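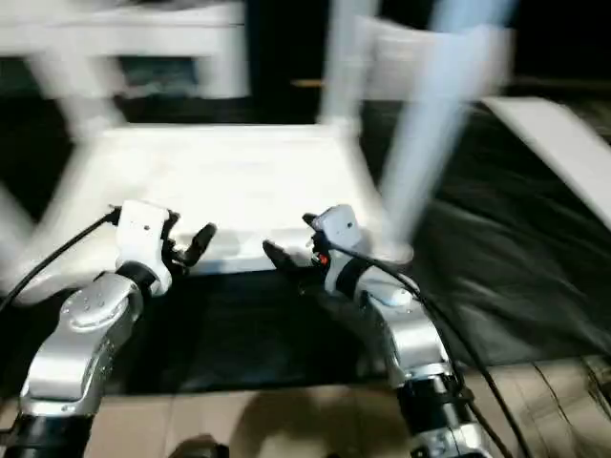
Tillholm hall to swap its old chairs for white ones

Print this page
E-mail this to a friend

The people of Tillholm, who have spent a good many November evenings on the brown stacking chairs in Rilden Hall, are to be given something else to complain about. A delivery of 50 white chairs is expected on Wednesday, and the old ones will go for scrap, or to anyone who can bear to look at them.

The new chairs have a broad, flat seat and cost £3,361 the lot, paid for out of hall bookings and one very long jumble sale. Remo Prantl, who runs the bookings, said he had sat on one for an entire parish meeting. "I can't say I enjoyed it," he said, "but I don't blame the chair."

Not everyone is won over by the colour. Konrad Żak, whose dance class uses the hall, wondered how long white would stay white in a building where tea is served — and where the Rotener Players store their stage paint. Mr Prantl said the seats could be wiped, and that there would be a cloth.

A petition to keep the brown chairs drew nine signatures, one of them twice.

The old chairs may be collected from the side door from 9 in the morning. Bring your own string. The hall will be shut to dancers, players and the Petridis quiz league until the new ones are in place, and bookings resume that evening with a talk on drains.

Print this page
E-mail this to a friend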